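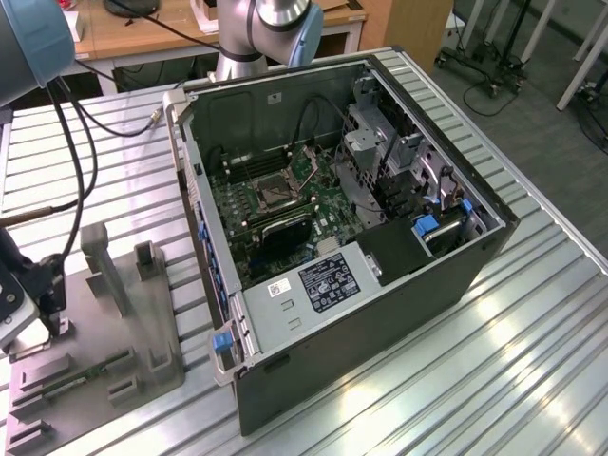
Desktop tower repairs and upgrades: frequently asked questions

Do you work on older business towers?
Yes. Most of what comes through our Bidari workshop is ex-office gear, and plenty of it is worth keeping. If the case opens and the board is sound, we'll quote on it.

Can I bring in a tower with parts missing?
Yes, as long as you tell us which ones. Put loose memory or a processor in an anti-static bag, not in a sandwich bag or wrapped in foil. Write your booking number on the bag.

Do I need to bring the monitor, keyboard and mouse?
No. Bring the tower and its power cord. Leave the rest at home.

How do I carry it?
Upright in the car, on the floor behind the front seat. Unplug everything first, including USB dongles, which snap off easily.

What does an assessment cost?
$52, which comes off the bill if you go ahead. Assessments usually take two working days. We'll ring before doing anything that costs more.

Will I lose my files?
A processor or memory change doesn't touch the drive, but back up anyway. If you can't, ask for a backup when you book. We copy up to 200 GB at no extra charge.

Changing a processor: common questions

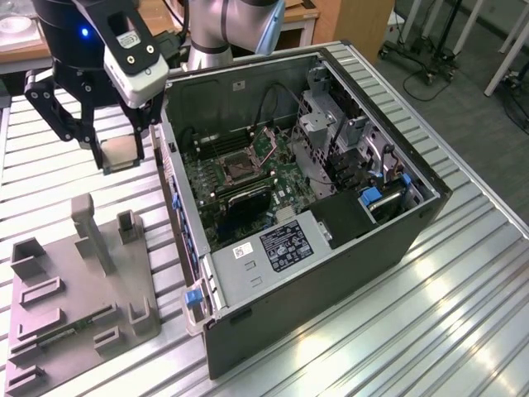
2 min read

Which way up should the case be?
On its side, with the open side facing the ceiling. The board then lies flat and the processor can be lowered straight down into the socket. Don't try it with the tower standing.

How do I know a processor will fit?
Check the socket type and the board's supported processor list. A chip can match the socket and still not be supported by the firmware. If you're unsure, email us the model number from the case label and we'll look it up.

Do I need to update the BIOS first?
Sometimes. Do it while the old processor is still in and the machine still starts.

How should I hold the chip?
By its edges. Keep your fingers off the underside and off the gold contacts.

What about the socket?
Open the retention frame fully before you start. Line up the corner marker and the notches, lower the chip in and let it sit under its own weight. If it doesn't drop into place, lift it out and check the orientation. Don't push down on it or slide it about.

Can I reuse the old thermal paste?
No. Clean it off with isopropyl alcohol and a lint-free cloth, let the surface dry, then apply fresh paste.

I've bent a socket pin. Can you fix it?
Often, if it's one or two. Leave it alone and bring the whole tower in. Pins that have been straightened at home tend to break.

Is my work covered if I fit the part myself?
We cover parts bought from us against faults, but not damage during fitting. If we fit it, the labour is covered too.

Who do I ask for?
Uriel Tapia handles desktop bookings. Quote extension 522 when you call.

Page last reviewed April 2021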